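Robot Practices on Junk It Was Never Meant to Cook With

LAMTON - The kitchen where Hye-jin Seo's group does its best work has no plumbing, no smell and no lease. It exists on a rack of computers down the hall from her office, and for most of August a simulated robot arm has been in there picking things up and putting them down again, including a number of things that no cook would want near dinner.

The group's new report, posted Thursday, deals with a question that sounds too simple to need a report. If you want a robot to learn how to grasp objects, should the practice objects belong in the room? Most simulated kitchens are stocked the way a real estate agent would stock them, with plates, pans and tasteful fruit. Seo's team kept the plates and added the contents of a garage.

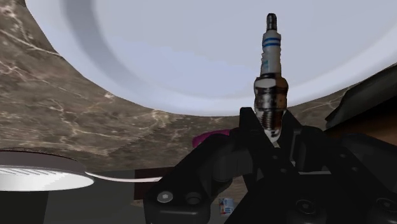 "A mug is very forgiving," said Seo, who leads the project, known as Bisska. "You can be wrong about a mug in a dozen ways and still come away holding it. I wanted objects that would hold a grudge."

The method works like this. Software drops a mix of household and hardware items onto a virtual countertop, changes the lighting and the surfaces, and lets the arm try. Each attempt is graded on whether the object is still held after a short lift. Attempts that nearly succeed are replayed with small changes in the angle of approach, on the theory that a near miss has more to teach than a disaster. The disasters are thrown out, though Romana Říha, who wrote the replay code, admits to keeping a private folder of the better ones.

In all, the team ran 3157 graded attempts using 700 object models. One version of the controller practiced only on kitchen items. The other got the full jumble. Both were then tested on 15 objects that neither had met before, all of them things you might find next to a stove.

The jumble won. The controller raised on mixed hardware dropped fewer of the kitchen objects than the one that had trained for nothing else, a result that Říha described as "a little rude to the kitchen."
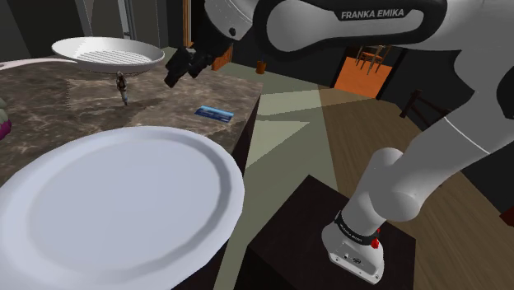

Why it should come out that way is still being argued over, mostly at lunch. Seo thinks the narrow, oddly weighted parts force the controller to pay attention to where the fingers close. Waldemar Śliwiński, who handles the statistics, thinks the effect may be real but smaller than it looks, and has asked for a second test set before anyone orders a banner.

There is also the matter of the actual world, which has so far declined to be simulated. The group has tried the mixed controller on a physical arm for only 2 afternoons, and the report gives that work a single careful paragraph. Friction was the main complaint. Virtual metal slides the way you tell it to, and the other kind has opinions.

Womport, a parts supplier that lent the team some of its digital models, has been told of the findings and is said to be pleased, if slightly puzzled about the kitchen.

A larger round of tests on real hardware is planned once the lab gets its floor space back. Žofie Ševčík, who will run it, has already put in a request for a countertop. Purchasing wrote back to ask what finish.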